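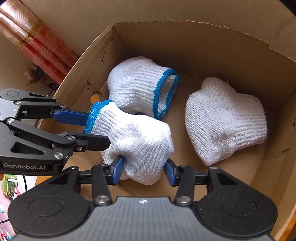

2025-07-29
By the Mondeto Kids Music Desk

Why does the chorus keep coming back?

Think of a song you love. Now try to sing it out loud, right this second. Which part came out of your mouth first? I bet it was the chorus! Almost everyone starts there, even people who know every single word of the song.

The chorus is the part that comes around again and again, usually with the same words and the same tune each time. The parts in between are called verses. Verses keep the same tune too, most of the time, but their words change. If a song tells a story about a lost dog, the first verse might tell you how the dog got out of the yard, and the second verse might tell you where it went. The chorus is where the singer calls the dog's name, over and over, nice and loud.

People have been building songs this way for a very long time. Sailors sang while they pulled on heavy ropes, and one person (called the shantyman) sang the lines that changed. Everybody else only had to know the part that repeated. They all pulled together on certain beats, so the song helped with the work. You could join a ship's crew and be singing along before lunch!

Your brain and the chorus

Your brain loves to guess what comes next. When you hear a tune for the first time, it has very little to go on. The second time, it starts guessing — and when the guess is right, that can feel really good. By the third chorus you are practically inside the song. You know when the high note is coming and you can take a big breath for it.

Sometimes it works too well, and a bit of the song goes around in your head all day while you're brushing your teeth or doing math. That's called an earworm. (No worms are involved.) Some people find that singing the whole song from start to finish helps it go away. Other people like to chew gum. Try both and see what works on yours.

The hook

Inside a chorus there is often one tiny bit that is even catchier than the rest. Songwriters call it the hook, like a fishing hook, because it catches you. A hook can be a few words, or a funny rhythm, or a "whoa-oh-oh" that doesn't mean anything at all. It can even be played by a guitar or a drum with no singing in it. Clap the beat of "We Will Rock You" for a friend and they'll probably know it before you sing a note. Stomp, stomp, clap!

What about the bridge?

If a song went verse, chorus, verse, chorus forever, you might get tired of it. So lots of songwriters put in something new near the end. It's called a bridge, and it usually turns up only once. The tune is different, and sometimes the music gets very quiet, or the drums drop out completely. Then the chorus comes crashing back and it sounds bigger than it did before, even if the band is playing exactly the same thing.

Here is a very common plan for a song:

Verse
Chorus
Verse
Chorus
Bridge
Chorus

That's 6 parts, but you only need four different things to make them: words for two verses, one chorus and one bridge. Pretty clever for a lazy afternoon!

Not every song follows the plan. Some begin with the chorus, and plenty of old folk songs have no chorus at all, just verse after verse after verse. Songwriters are allowed to do whatever they like.

Make your own

You don't need an instrument for this. Pick something you have strong feelings about, such as pancakes, or your little brother, or rain. Say one short sentence about it. Now say it again with a beat, tapping your knee. Make some words long and some words short. Let your voice go up on the most important word.

Do that four times in a row and you have a chorus. It could be as simple as this:

Rain, rain, you got my socks,
Rain, rain, you got my socks,
Rain, rain, you got my socks,
And now my toes are cold!

See how the last line changes? The first three lines make you expect a fourth one just like them, and then — surprise. It's an old trick and it still works on grown-ups.

For the verse, tell what happened. Where were you going? Why didn't you wear boots? Your verse lines don't have to rhyme, but rhymes make them easier to remember. Sing your verse, then your chorus, then make up a second verse. If someone in the room joins in on the socks part without being asked, you've written a good one!

Words to know

Verse: the part where the words change
Chorus: the part that comes back
Hook: the catchiest little bit
Bridge: the part that's different, near the end
Earworm: a tune stuck in your head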